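Quintero Card Room, Staltutville
Table Games Inspection Checklist with Comments
Form 1553, reissued August 6, 2018

Complete before the room opens to players. Mark each item Yes, No or N/A and write a comment for every No. An item fixed during the walk-through is still marked No, with the fix noted beside it. The completed form goes in the grey binder at the cage, not in the pit drawer.

Section 1. Cards and card storage

1.1 Card cupboard locked on arrival, both keys accounted for. Yes
1.2 Seals on all unopened Groltham decks intact. No
Comment: One blue-back deck had a seal lifted along one edge. Deck withdrawn, bagged and entered in the destruction log. Carton otherwise fine.
1.3 Number of sealed decks matches the card register. Yes
Comment: 58 in the register, 58 in the cupboard after the withdrawn deck was written off.
1.4 Back pattern checked for even borders on all four sides, one deck per carton. Yes
Comment: Two decks from the April carton were fanned and turned end for end. Borders match. Keep doing this with full-bleed designs as well, where an off-centre cut is harder to pick up.
1.5 Used cards cancelled by drilling or corner cut before leaving the pit. Yes
1.6 Cut cards free of nicks and marks. No
Comment: Yellow cut card on Table 3 chipped at one corner. Replaced.

Section 2. Tables

2.1 Layout cloth flat, clean and free of tears. Yes
Comment: Table 5 is wearing at the dealer's left hand. Will need recovering before long but is playable.
2.2 Table limit sign matches the limit sheet. No
Comment: Table 2 sign still showed the old $100 maximum. Changed over. The limit sheet was right.
2.3 Drop box seated and locked, number matches table number. Yes
2.4 Chip tray counted by two staff and slip signed. Yes
2.5 Chairs steady, no loose castors. No
Comment: Seat 6 on Table 4 rocks. Taken out and tagged. Play eight-handed until it comes back.
2.6 Discard holder fixed to the table. Yes

Section 3. Shufflers and shoes

3.1 Melov shufflers start without a fault code. Yes
3.2 Test shuffle run on each machine, all cards returned face down. Yes
Comment: The Table 1 machine is slower than the others but returned a full deck each time.
3.3 Any card rotation setting recorded in the shuffler log. No
Comment: Log for Table 4 left blank. The setting was checked and is correct. Pit staff reminded that a blank line counts as a missed check.
3.4 Power leads clear of dealers' feet. Yes
3.5 Shoes empty, clean, faceplate not cracked. Yes

Section 4. Surveillance and recording

4.1 Every table camera gives a clear view of cards, chips and dealer's hands. Yes
4.2 Time on the recorder agrees with the pit clock. No
Comment: Recorder two minutes slow. Corrected and noted in the surveillance log, with the time before and after.
4.3 Recordings kept for the full period and a sample played back. Yes
4.4 Drives removed from service logged and locked away. Yes 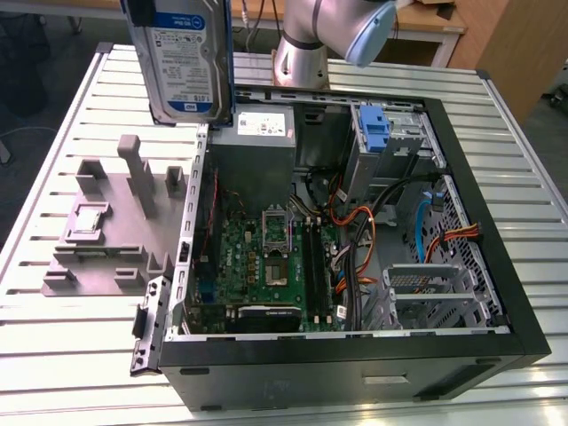 Recordings of a disputed hand are evidence, and the drive they sit on is handled the same way as a withdrawn deck: logged, signed for and locked up. Use the venue's own numbered sticker every time. A maker's label, such as the white and blue Western Digital one, is not an asset number and should not be entered as one, although the serial can go in the notes column. Leave the maker's barcodes uncovered when the sticker goes on.

4.5 Recorder cabinet locked and vents clear. Yes
Comment: Dust on the lower vent, wiped down. Look at it again next inspection.
4.6 Old office computers held for disposal listed separately from recorder equipment. No
Comment: List not up to date. Office to send a corrected copy.
4.7 Player records cleared or drives pulled before any computer leaves the building. N/A
Comment: No computers leaving this time.
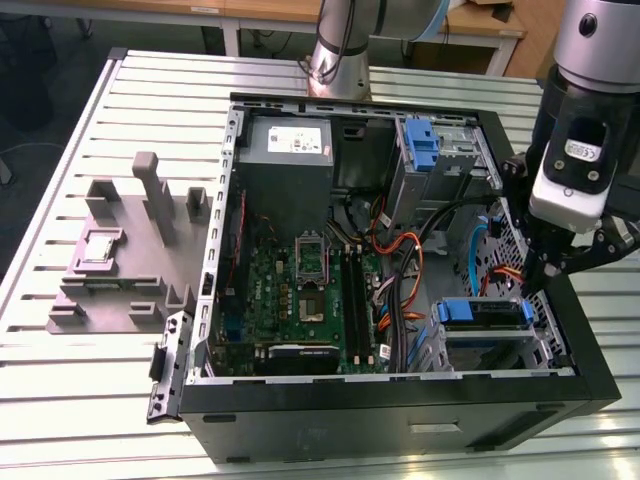
Desktop tower with the side panel removed. CPU socket empty.

Section 5. Cage and cash handling

5.1 Cage door closes and locks without being pushed. Yes
5.2 Opening float counted and signed. Yes
Comment: Small float $1000, correct. Main float on the separate sheet.
5.3 Counterfeit detector lamp working. Yes
5.4 Duress button tested with the monitoring company told beforehand. No
Comment: Test not done, as the line to the monitoring company was engaged. Try again before close and initial the sheet.
5.5 Cheque and payout forms in number order, none missing. Yes
5.6 ID requirements posted where players can read them from the window. Yes

Comment on 5.4: this one has now been left over twice. A duress test takes a few minutes and should be booked at the start of the walk-through, while there is still time to ring back.

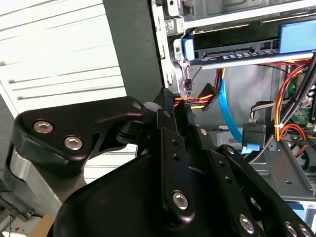 If it is left over a third time the cage does not open until the test has been done, and the shift manager is to be told why the window is late. The same applies to 5.1. A cage door that has to be leaned on is a failed door.

Section 6. Floor, exits and player information

6.1 Exits clear and exit signs lit. Yes
6.2 Extinguisher gauges in the green, tags current. Yes
6.3 Carpet edges flat at the pit entrance. No
Comment: Edge lifting near the rail. Taped down for now.
6.4 House rules and dispute procedure displayed. Yes
Comment: Copy at Table 5 is faded. Reprint.
6.5 Self-exclusion and gambling help brochures stocked. Yes
6.6 First aid kit complete. No
Comment: Short of burn dressings. On order.

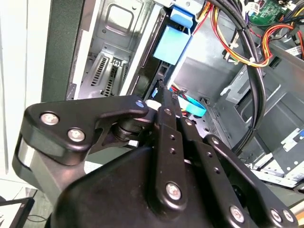

Gripper at an open desktop tower.

Section 7. Carried over

Seat 6, Table 4: repair or replace.
Table 5: quote for new cloth.
Duress button test.
Carpet edge at pit entrance, permanent fix.
Disposal list from office.
Reprint of house rules for Table 5.

Inspector's initials: ________
Shift manager's initials: ________
Time completed: ________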